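Gelby Market Notes, October

Breadth and the index: a divergence worth tracking

The Gelby 1,105 closed the month higher, its sixth monthly gain in a row. Participation did not keep up. At the September high, well over half of the member stocks traded above their 200-day moving average. At the October high the share had fallen below half, even though the index itself was at a better level.

A gap of this kind can come from two sources. The first is weighting. The Gelby is weighted by market value, so a strong run in a handful of large companies lifts the index while the typical member goes nowhere. The equal-weight version, which we calculate from the same list, was flat for the month. The second source is sector rotation. Utilities and regional banks make up a large block of members and a small block of value, and both groups sold off when long bond yields rose.

We ran the October reading against our records. The same combination, a new index high with fewer than half of the members above the average, has come up 19 times. In most of those cases the index was higher three months later, though the gains were smaller than usual and the pullbacks along the way were deeper. The sample is small and several of the cases overlap, so we treat the result as a reason to check position size. It is a weak basis for selling.

Two names account for much of the month's advance. Skaller rose after raising its full-year outlook, and Brimbridge followed on the sale of its freight unit. Without those 2 stocks the index would have ended slightly lower. Kovács, the largest member in the apparel group, was unchanged and remains below its spring high.

The model portfolio keeps its current stock weight. We will review it if the equal-weight index closes below its August low.

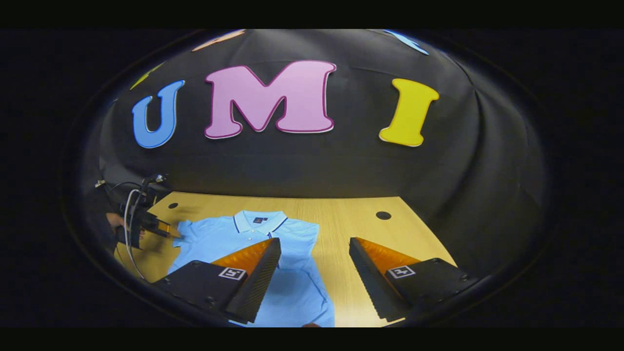
One subscriber wrote in to ask whether the 200-day average is too slow for this purpose, and said that a 50-day count had already turned down in the middle of September.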